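Section 4. Sorting the bricks into trays

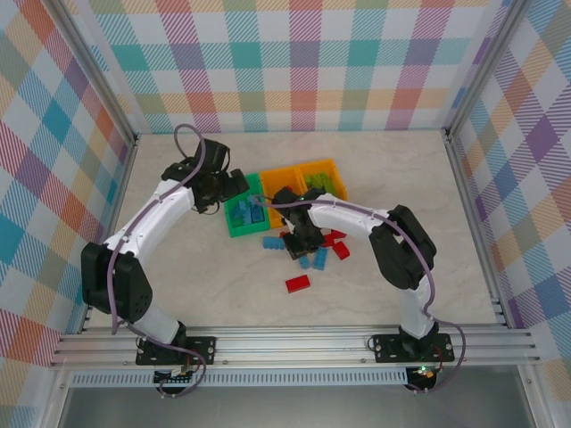

Read the whole section once before you tip anything out. It's short. Most of the calls we get are from people who emptied the lot first and read after.

What you need

Trays, plastic, the ones from the Hodorum set or any others with a lip
Bricks
One lidded tub for odds and ends (call it the odd tub from here on)
Masking tape and a marker
A clear, flat surface with some kind of edge or wall at the back and sides. Bricks travel.

Note: The small Hodorum box is 700 bricks. The big one is two of those boxes taped together, so do this section twice. Don't try to do both at one go.

4.1 Setting out the trays

1. Wipe the surface down. Let it dry.
2. Put the trays in the middle, touching each other. No gaps. Bricks find gaps.
3. Leave a hand's width clear on the near side. You'll want it for the pile.
4. Decide what each tray is for NOW and tape a label on the outside lip. Not the inside, the tape peels.
5. Lid off the odd tub, set it to one side where you can reach it without leaning over the trays.

Note: If your trays are different colors, do not match brick color to tray color. Sounds sensible, looks nice, but you can't see a green brick in a green tray. Sort by shape first. Color comes later (4.4), if at all.

Note: Patterned surfaces are harder on the eyes. If bricks keep getting missed put down a plain sheet of paper under the pile.

4.2 First sort

1. Scoop out a small pile. Two handfuls, no more. Do not tip the box.
2. Spread it flat with the side of your hand.
3. Pull the long bricks first. Into their tray.
4. Then the flats.
5. Then the squares.
6. Whatever is left goes in the odd tub: wheels, hinges, windows, anything you have to think about.
7. Next pile.

Keep going till the box is empty. With two people it takes 36 minutes for the small box, that's what Asabe Odukoya and I got on a quiet afternoon with the kettle off. Kids helping, double it.

Caution: Small parts. Choking hazard for children under three. Check the floor before anyone crawls on it, and check it again.

Caution: Do not use your teeth to seperate stuck bricks. Use the flat wedge from the box. No wedge, use an old plastic card.

If two bricks are stuck and won't come:
- Warm water, not hot, five minutes
- Dry them
- Try the wedge again
- Still stuck, odd tub, move on

4.3 Checking the trays

1. Run a finger through each tray. Turn the bricks over as you go.
2. Anything in the wrong place, lift it out and put it right. Don't flick it across. 
3. Look between the trays and under them.
4. If a tray is more than three quarters full, start another with the same label and a 2 on it.

Trays hold less than you think. A full one spills the first time it's picked up from one end. Lift with both hands, long sides.

Note: The shallow Jadon trays fit the same shelf but bow in the middle when full. Half full is the limit for those. The Pekix ones are stiffer but the corners are sharp underneath, so put felt dots on before they go on a good table.

4.4 Second sort (optional)

By color. Skip it for play use. Do it if the bricks are going back into kits or you're following the Gough pattern cards, which go by color and nothing else.

1. One shape tray at a time. Put the others away, lids on.
2. Empty the tray onto the plain paper.
3. Light colors to the left, dark to the right. Then split each side.
4. Bag each color. Small zip bags are fine, press the air out.
5. Bags back in the same tray, labels up.

Do this in daylight. Under a yellow bulb white and pale yellow are the same brick, and so are dark blue and black. Graham Tapley did a whole tray at night in February and we did it over again in the morning.

4.5 Putting away

1. Odd tub last. Go through it once, some of what's in there will have a home by now.
2. Lids on everything.
3. Stack heaviest at the bottom. No more than 7 high, less on carpet.
4. Labels facing out.
5. Wipe the surface again, and sweep under it.

Caution: Don't store trays on top of a radiator or in a parked car in summer. They warp and the lids never fit after.

4.6 Cleaning bricks

Only if they need it. Secondhand ones usually do.

1. Mesh bag, half full, tied shut.
2. Bowl of lukewarm water, a drop of dish soap.
3. Swish, leave 14 minutes, swish again.
4. Rinse till no bubbles.
5. Lay out on a towel, studs down so the water runs out. Overnight.

No dishwasher. No hair dryer. No bricks with printed faces or stickers in the water at all, wipe those with a damp cloth.

Do not put damp bricks in a lidded tray. Smell.

4.7 Problems

Bricks keep ending up on the floor
Piles too big. Go back to 4.2 step 1. Or the surface has no edge, roll up a towel and lay it along the open side.

Trays slide about
Smooth surface. Square of rubber shelf liner under each one, cut smaller then the tray so it doesn't show.

Labels fall off
Lip was dusty or greasy. Wipe, dry, new tape.

Odd tub is the fullest thing on the table
You need another tray. Wheels are usually the reason, give them their own.

Lid won't close
Brick standing on end near the corner. Shake the tray gently, flat, side to side.

Section last changed Oct 25, 2007. Replaces the loose sheet that came in the lid. Shelf fitting is in section 5.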